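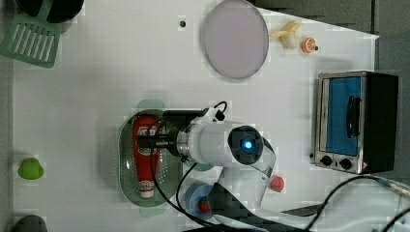 Duvley Kitchen School has been teaching people to cook in Oltcombe for 33 years now, which surprises us as much as anyone! We began with 2 gas rings in the old chapel hall and a class of very patient neighbours, and although we have moved across the road since then (and gained a proper oven or three), the idea is much the same. People come along, put on an apron and go home with supper.

Our evening courses are for complete beginners, and we do mean complete. If you have never chopped an onion you will be in good company. We also run a bread morning, a children's holiday club and, every May, a week of cooking on a budget that fills up terribly quickly, so do ring early if you have your heart set on it. We teach about 1,000 people a year, from teenagers off to college to grandparents who have decided it is finally their turn at the stove.

Classes are small and there is always time for a chat – some would say too much time. We stop for tea halfway through, and you are very welcome to bring a friend, though we do ask that they book a place of their own. The front door is level with the street and there is parking behind the library after six.

Recent items
Winter soups: new places added
Gift vouchers for the bread morning
Oltcombe harvest supper: thank you all
Holiday club: what to bring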